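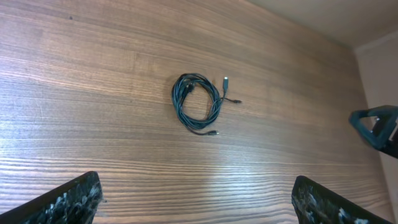

**Week 5: why wood moves, and what to do about it**

Okay, last week we got as far as the drying shed and ran out of time, so I'm picking up at moisture content. If you missed it, borrow somebody's notes, because I'm going to lean on it pretty hard!

Wood keeps taking in and giving off water long after the tree is down. When the air is damp it swells, when the heat comes on in winter it shrinks, and it does nearly all of this *across* the grain. Along the length you can pretty much forget about it. I glued a solid top flat to its frame once (my first big piece, I was so proud) and by April it had split wide open.

Let's do the one bit of math for today. Say your top is 375 mm wide and the wood moves 2 percent over the year:

- 375 × 0.02 = 7.5 mm of movement
- fix it in the middle and each edge moves 3.75 mm

That's a lot more than most people guess, and a glue joint won't hold it back.

**Cuts**

- *Flat sawn*: cheap, wide boards, big arched grain, moves the most and likes to cup
- *Quarter sawn*: straight, close lines, moves about half as much, costs more
- *Rift sawn*: somewhere between the two (we'll pass samples around)

**Ways to let a top move**

Slotted screw holes, wooden buttons in a groove, or those little figure-eight fasteners. I like buttons, they're quick to make from scraps and you can get 30 out of one offcut if you're stingy like me.

And finish slows all this down but doesn't stop it. Please finish both faces, even the one that never shows.

**For next time**

Read the Osoven handout up to the part on breadboard ends, and redo the math above for a top 300 mm wide. Bring a pencil, we're drawing.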